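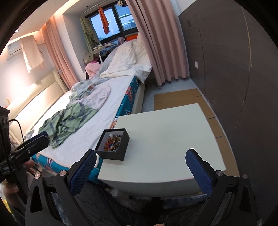
From: Lenka Danko
To: the list
Re: Sunday's demo at Dultura

Přemysl Čierny wrote:
> Did anyone go? Was the gripper worth the 30 minutes on the bus?

I went. You get to hold the thing yourself, which beats 50 slides. The box of trinkets is humbling — beads are small and my wrists have opinions. Eduard took 8 tries to pick up one and called it calibration.

Next visit is in January. Svetozár has the sign-up list, and the coffee is still terrible.

Lenka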